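Vostton Plug-In Energy Meter
Set-Up Guide

4. Taking your first reading

The box says this meter will cut your electric bill. A meter measures. Whether the bill goes down depends on what you do with the numbers, and in a lot of homes they turn out to be smaller and duller than the box suggests. Start with something that heats up, such as a toaster, so you can see a reading that is hard to mistake for noise. 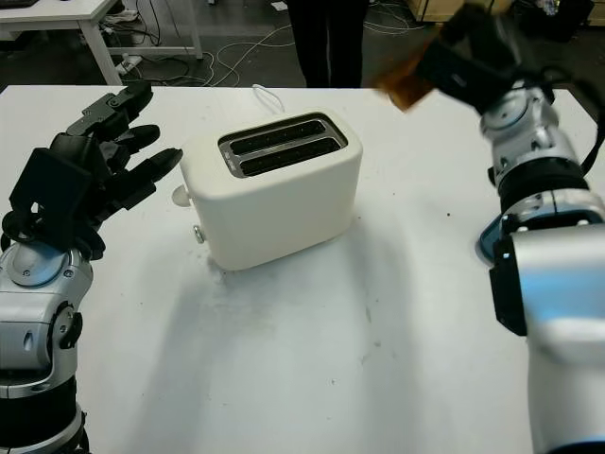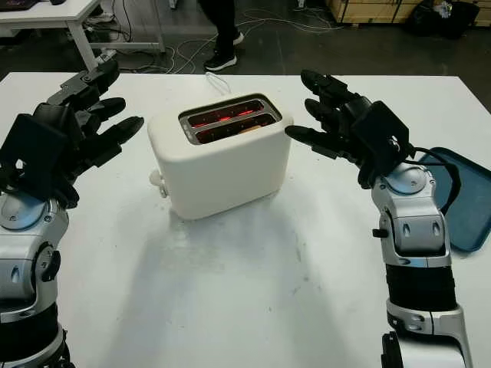
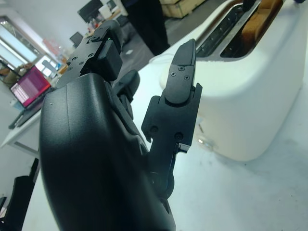 Vostton Set-Up Guide, Issue 13, page 18

4.1 Before you plug in

1. Find the rating label on the appliance. It is usually on the bottom or the back. Unplug the appliance and let it cool before you turn it over.
2. Write down the watts. If the label gives a range, write down both ends.
3. Plug the meter straight into a wall outlet. Wait for the screen to settle on 0.
4. Plug the appliance into the meter.

CAUTION: Do not use the meter on a power strip, an extension cord or a second meter. Do not use it outdoors or within reach of a sink.

CAUTION: If the meter body feels hot to the touch, turn the appliance off and unplug everything. A little warmth is normal under a heating load. Hot is not.

4.2 Reading the live load

1. Press MODE until W shows in the corner.
2. Turn the appliance on. Leave it alone for one full cycle.
3. Write down the highest steady number. Ignore the jump in the first second or two.
4. Compare it with the label.

A toaster marked 800 watts may read a bit above or below that. Labels are printed for a fixed test voltage and your outlet has its own ideas. If the reading is half the label, suspect the appliance setting before you suspect a bargain.

NOTE: The ECO leaf on the screen lights up at any reading under 1,000 watts. It says nothing about whether the appliance is efficient. We asked for it to be removed and it is still there.

4.3 Reading energy used

Watts tell you how hard an appliance is pulling right now. The bill is charged in kilowatt-hours, and short bursts add up to very little. An 800-watt load has to run for an hour and a quarter to use a single kilowatt-hour. Few people eat that much toast.

1. Press MODE until kWh shows.
2. Hold RESET for three seconds. The display should return to 0.00.
3. Use the appliance as you normally would for a week. Do not change your habits to please the meter.
4. Write down the total before you unplug. Older Grerach-built units lose it when the power goes.

4.4 The yearly estimate

The COST screen takes whatever you have used so far and stretches it over a year. After one breakfast the result is nonsense. After a week it is a guess. Treat a refrigerator reading taken in February the same way, as it will not hold for August.

The Sirnov phone app uses the same math with a nicer graph. You do not need it to use the meter.

4.5 If the readings look wrong

Screen stays at 0: check that the appliance is switched on, then try another outlet.
Reading jumps up and down: normal for anything with a thermostat. Use kWh.
Err 2: the load is too high. Unplug the appliance and do not try again on this meter.
Total seems too low: it may simply be low. Repeat 4.3 before sending the unit back to the Głowacki service desk.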